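3.2 Room and materials

The study of small table-clearing work was made in a rented room in the Neves building, which was used as it is, with the ordinary furniture left standing. The floor is brown and wooden, and the tables are small and white. We did not try to hide things that people normally keep close to them, such as plants, boxes or clothing. In our earlier work (Quintela and Eskola) the room was emptied first, and the participants later told us that it felt like an examination.

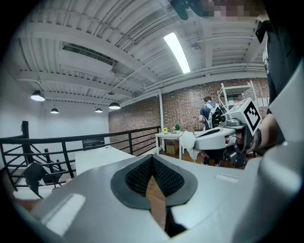
Each participant received the same short instruction, read aloud by Albertina Carrilho: make the table ready for the next person. We gave no order of steps and no list of objects. The words "clean" and "tidy" were avoided on purpose, as in the pilot these two words led to very different behavior. Some participants wiped the whole surface, while others only moved things to one side and stopped.

In total we kept 1,281 clearing episodes. An episode starts when the first object is touched and ends when the participant says "ready". Episodes longer than 8 minutes were removed – most of them contained a pause for conversation. 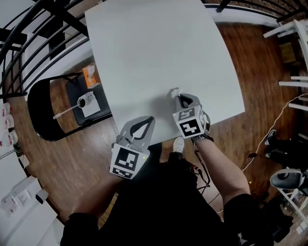

A chair beside the table was allowed as a resting place for objects. This choice matters for the coding. An object put on a chair has left the table but has not yet found its place, and our two coders, Guerreiro and Olmedo, first disagreed on it. We finally gave it a separate code, "parked". Participants who parked many objects were not slower than the others, but they more often forgot the last one.

Paper tissue was the most difficult material to code. It has no fixed shape, and the same piece can be a tool for wiping in one moment and waste in the next one. We therefore coded tissue by its final place only.

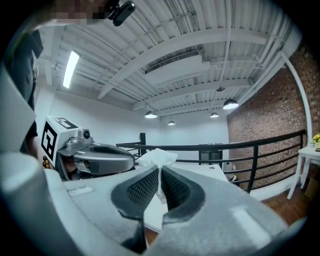 Figure 3. Crumpled white tissue held between the two fingers of a gripper.

12 shares · 2 comments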